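Misteddale Community Store and Sorting Room
Progress report to the Lilov Fund, April 2024

Summary
The sorting room has been in regular use since February. Of the grant of £2,453, all but the sum set aside for signs has been spent. The main work in this period was fitting out the room, setting a routine for donated clothing and clearing the backlog left over from the winter appeal. Two items are behind schedule and are covered below.

Room and furniture
The old trestles have gone and the large white table is now the main work surface. It is big enough to lay a garment out flat, check it and fold it without moving anything else. The top marks easily. Most smudges come off with a damp cloth but some scuffs do not, and we have stopped dragging crates across it.

The dark shelving stands beyond the table. It was bought second-hand from Monti and came without fixings, so we paid a local joiner to secure it to the wall. Boxed and packaged goods are kept there so that the table stays free for clothing. The shelves are fuller than we would like and need a proper sort by type and date. That has not been started.

Clothing
We cleared 36 sacks from the winter appeal. Each piece is laid out, checked at the seams and hems, and then folded for the rails, sent for washing or put aside for rags. Bright single-colour items such as T-shirts tend to come in batches after local events and are slow to move, so we now pass the surplus to the Sasach hall, which uses them for painting sessions.

The table is meant to be wiped between batches. This is done at the end of each session but is often missed in the middle of one, and crumbs and bits from the bottom of the sacks get left on the surface. A brush and dustpan now hang beside the door and the step has been added to the written routine.

Items behind schedule
The shelf labels have not been ordered. We had a quote in February but the sizes were wrong for the shelf edges and we are waiting for a new one.

The second clothes rail arrived with a bent upright and went back. The supplier has agreed to replace it at no cost to the grant - no delivery date has been given.

Next period
We plan to sort the shelves, fit the labels and open the room for two sessions a week instead of one. We do not expect to ask for further money for furniture. A short statement of spending is attached separately.

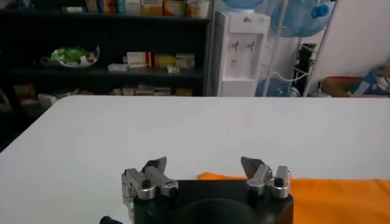
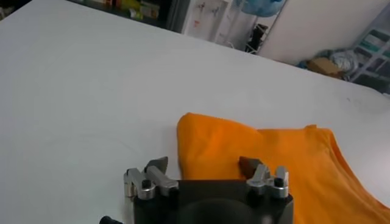
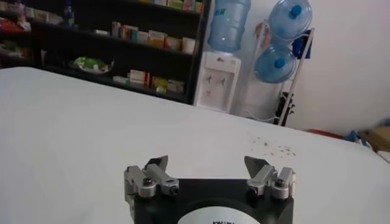
The white table in the sorting room, with the dark shelving behind. Orange cloth is on the table in the first two pictures.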